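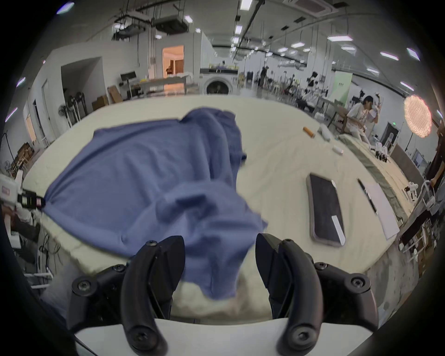 図: 布タスクの作業中。白いグリッパで青い布の角をつまんだところ。手前の黒い指がもう片方

Sedurska README(兼データカード)

最終更新 2018年3月15日
書いた人: データ班。急ぎで書いたので抜けあり。気づいた人はこのファイルに直接追記してください。

これは何か

ロボットサークルの布班で集めてる、手持ちグリッパで布をたたむ・広げる・運ぶ作業の記録一式です。春の学内コンペ「Lillilska」の布部門に出すための学習用データ。ロボットアームを動かして取ったものは入ってません。全部、人がグリッパを手で持ってやった作業です。

名前の整理。新入生が毎回混乱するので。

Sedurska … このデータセットの名前。フォルダ名も同じ
Kosetti … 手持ちグリッパのほう。左右で一組
Tedesco … 変換と確認のスクリプト集。リポジトリは別
Lillilska … コンペの名前。データの名前ではない

去年の発表スライドだとデータのほうをKosettiって呼んでるところがあります。あれは間違い。直してないだけ。

すぐ使いたい人むけ

共有ドライブから sedurska_core を落とす
Tedescoをclone
tedesco/check.py を通す
エラーが出なければ tedesco/view.py で再生

コマンドだとこう。

cd tedesco
python3 check.py --root ../sedurska_core
python3 view.py --root ../sedurska_core --ep ep_0007

view.py はスペースで一時停止、矢印でコマ送り。qで終了。ウィンドウの×で閉じるとプロセスが残るので q で閉じること。

部室のwifiで落とすと途中で切れます。有線で。coreだけならほぼ400MB。映像を元の解像度のまま全部ほしい人は部室の外付けHDDから直接コピーしてください。ネットワーク越しはやめて。前にやられてみんなの作業が止まった。

中身

エピソード数は141。一つのエピソード=布を置いた状態から「おわり」の合図まで。途中で布を落としても続けたものはそのまま入れてあります。1エピソードは最大600フレームで打ち切り。長いやつは後半がないので、たたみ終わりの形を学習させたい人はmetaの truncated を見て外してください。

カメラは左右のグリッパに1台ずつ、計2台。どっちも魚眼。四隅が黒いのはレンズの仕様なので壊れてません。毎年聞かれる。

タスクの種類。

fold_shirt … Tシャツをたたむ。一番多い
spread_cloth … くしゃくしゃの布を広げる
corner_pick … 角をつまんで持ち上げる、それだけ
move_cloth … たたんだ布を机の反対側へ移す
free … 分類できなかったもの。学習には使わないほうがいい

corner_pick は地味ですがこれが一番大事です。foldの失敗を見ていくと最初の角でずれてることが多い。練習するなら最初はここから。

フォルダの構成

sedurska_core/
 README.txt(これ)
 meta.csv
 splits/
 train.txt
 val.txt
 test.txt
 episodes/
 ep_0001/
 left.mp4
 right.mp4
 state.csv
 note.txt

note.txt は無いエピソードもあります。書いてあったら読んで。「角すべった」「袖が下にもぐった」くらいのメモですが、動画だけだとわからないことが多いので助かる。

エピソード番号は飛んでます。消したやつの番号は再利用しないルール。番号が飛んでるのを詰めようとしないでください、splitsが全部ずれます。

state.csv の列

t … 秒。左のカメラの最初のフレームが0
hand … L か R
x, y, z … グリッパの位置。単位はメートル
qx, qy, qz, qw … 姿勢。クォータニオン、wが最後
grip … 指の開き。0が閉、1が全開
ok … 位置推定が生きてたかどうか。0の行は信用しない

注意。z は机の面から上が正。去年のやつは下が正だったので、古いスクリプトをそのまま使うと手が机にめり込みます。Tedescoの新しいほうは対応ずみ。

あと grip は指の角度から計算してるので、厚い布をはさんでると完全に閉じても0になりません。つかんだかどうかの判定を grip==0 でやらないこと。しきい値はタスクごとに変えたほうがよくて、うちの設定は tedesco/config/grip.yaml に入れてあります。

meta.csv の列

ep … エピソード番号
task … 上のタスク名
operator … やった人の番号。名前は入れない
cloth … 布の番号。布箱のラベルと対応
result … success / partial / fail
truncated … 打ち切りなら1
light … normal / dim
memo … 自由欄

result は別の人が動画を見てつけてます。やった本人がつけると甘くなるので。partial の基準がゆるいのは自覚してます。たとえば袖が片方だけ出てるのは partial、両方出てたら fail。裾がななめなだけなら success にしてあるはず。はずだけど、最初のころのはつけた人によってばらつきがあるかも。

分け方

布で分けてます。同じ布がtrainとtestの両方に出ることはないです。最初はエピソードをランダムに分けてて、val の成績だけ妙によくて、しばらくみんな喜んでました。布を見おぼえてただけだった。ランダムに切りなおして「精度あがった!」ってやるのは禁止。

testはコンペの直前まで見ない。調整はvalで。

撮り方

記録をふやす人はこの手順で。

始める前
バッテリ左右とも満タンにする
レンズふく。メガネふきで。ティッシュ禁止
左右の時計合わせ(sync_clock.py)
机クロスのしわをのばす
指のねじを手でさわってゆるみ確認
髪が長い人はしばる

本番
布を布箱から出して、番号をメモ
布は高めの位置からばさっと落とす。きれいに置かない
左右のグリッパを机の手前の基準位置に置く
録画開始。左が先、右があと
持ち上げて、ひと呼吸おいてから作業
終わったら基準位置にもどす。もどしてから「おわり」と言う
録画停止

作業中は黙ってやる必要ないです。音は捨ててます。ただ合図の「おわり」だけは横で記録してる人に聞こえるように。

机の上のものは、作業範囲に入らなければ置いたままでいいです。ペンもスマホもそのまま。実際の家の机は散らかってるので、そういう場面も入ってたほうが後で役に立ちます。布に巻き込みそうなら先にどける。

やりがちなミス
指を開いたまま布に押しつける → 布が逃げるだけ
片手で全部やろうとする → もう片方で押さえる
グリッパをひねりすぎる → 位置推定が落ちて ok が0になる
布を持ち上げて自分のカメラをふさぐ → しかたない時もあるけど長く続かないように
早くやろうとする → ゆっくりでいい。ほんとに。競技じゃないのは撮影のほう

角をつまむ時のコツ。真上から行くより、机すれすれに横から入って指先ですくうほうが布が入りやすい。はさんだら一回軽く引いて、ぴんと張るのを確かめる。張らないときは二枚一緒につかんでるか、角じゃなくて途中をつかんでます。やりなおしてよし。やりなおしも記録としてはOK。

チェック(check.py が見るもの)

左右の動画の長さの差
state.csv の時刻が逆もどりしてないか
ok=0 が続きすぎてないか
meta.csv にあるのにフォルダが無い、またはその逆
task名のつづり

つづりは fold_shrit って打つ人がいるので入れました。自分です。

落ちたエピソードは消さないで quarantine/ に移動。理由をnote.txtに一行。あとで直せるものもけっこうあるので。

学習のほう

ここには詳しく書かない。Tedescoのtrain/の中を見て。最低限だけ。

画像は魚眼のまま入れてます。ゆがみ補正したのも試したけど、端のほうの情報がなくなって、反対の手が見えなくなるのがきつかった。補正したい人は tedesco/undistort.py があります。内部パラメータは左右別なので取りちがえないように。

入力は左右の画像と grip。出力は次の手の動きの差分。絶対座標で出すと机の高さが変わっただけで全滅します。コンペ会場の机は部室のと高さがちがうと聞いてるので、差分でいってください。

まだわかってないこと
薄い布と厚い布を一緒に学習させていいのか
左利きの人のデータを左右反転して足すのは効くのか
light が dim のエピソードを抜くべきか

どれかやってくれる人募集。卒研のネタにしてもらってもいいです。

既知の問題

ep_0031 右の動画の出だしが黒い。レンズキャップ。state.csv は使える
ep_0058 布の番号が不明。splitsには入れてない
右手の grip がときどき一瞬はねる。センサ側の問題っぽい。中央値フィルタかければ消える
dim と normal の境目は見た目で決めてる。数字の基準なし
布に偏りあり。無地が多くて柄ものが少ない。柄ものに弱いモデルになると思っといてください
タオルはほとんどない。タオルでうまくいかなくても驚かない
作業者も偏ってる。部員だけなので、みんな似たような手つき。角から行く人ばっかり
人が映る。魚眼なので後ろの人も入ります。下の「扱い」を読んで

扱い・公開について

学外公開はしてません。顔が映りこむエピソードがあるので、動画をそのままSNSや発表スライドに出さないこと。発表で使いたい時は事前に布班に言って、映ってる人のOKをとる。ぼかし処理は tedesco/blur.py があるけど完璧じゃないので最後は目で確認。

個人のPCに落としていいのは core だけ。卒業したら消す。学外の共同研究の人に渡したい場合は顧問に相談してから。

映りたくない人は撮影中の札が出てる時は机の奥側を通らないで壁側からまわってください。あとから「やっぱり消して」もOKです。その時はエピソードごと落とします。理由は聞かない。

当番と連絡先

ハードまわり(Kosettiの修理、指の交換、バッテリ)は Skarphéðinn Briem さん。留学で来てる院生の人。呼び方はスカルプさんでいいそうです。日本語で大丈夫。壊したら自分で直そうとせず、まず持っていくこと。ねじの長さが場所でちがうので、まちがえて締めると本体が割れます。

スクリプトのバグはリポジトリのissueへ。チャットに書かれても流れて忘れます。
データの中身の話はチャットの布チャンネル。
HDDの鍵は部室の引き出し、上の段。使ったら戻す!

片づけ

布はたたんで布箱へ(練習になるし)
グリッパは充電台へ。指は閉じた状態で置く。開いたままだとばねがへたる
机クロスははがさない
ケーブルは足をひっかけないとこに寄せる
その日のデータをHDDにコピーして、コピーできたのを確認してからカードを空にする。順番ぎゃくにして一日分なくした人がいます

変更メモ

z軸の向きを変更(上が正)
task に corner_pick を追加。前は free にまざってた
splits を布ごとに切りなおし。古い splits は old_splits/ に残してあるけど使わないで
operator を名前から番号に変更
README 書きなおし(これ)

TODO

タオルを撮る
柄もの布の寄付つのる。着なくなったTシャツください、洗ってから
grip のはねを直す
左右の時計合わせを自動にする
note.txt の表記ゆれ。「すべり」「すべった」「滑」が全部別になってて検索できない
英語版README。Skarphéðinnさんに見てもらう
9月の合宿までに free の中身を見なおして、使えるのはちゃんとタスク名をつける
コンペの布部門のルールがまだ仮のまま。決またらこのファイルの頭に貼る

引用するとき

学内の発表なら「ロボットサークル布班 Sedurska」と書いてくれればOK。どのsplitsを使ったかも一緒に書いてください。古いほうの数字と並べられると困るので。

よく聞かれること

動画が再生できない
→ プレーヤのせいのことが多い。view.py で見えるなら壊れてない

左右がずれて見える
→ 時計合わせを忘れた日のもの。metaのmemoに sync? と書いてある。align.py で合わせられるけど、動きの小さいエピソードだとうまく合わない

自分の家で撮ったのを足していいか
→ 歓迎。ただし基準位置のマットを持って帰って敷くこと。マットは棚の横。持ち出しノートに名前書いて

アームで取ったデータは足していいか
→ 別フォルダで。混ぜない。手の速さがぜんぜんちがうので、混ぜると人のほうまで動きがかくかくになります

グリッパなしで素手の動画は
→ 今のところ使う予定なし

初めてで何からやればいいか
→ view.py で corner_pick の success を何本か見て、次に fail を見る。そのあと布箱から好きな布を出して、録画なしで練習。空いてる時間なら予約いりません

追記: check.py のオプション名が --dir から --root に変わってます。古いメモを見てる人は注意。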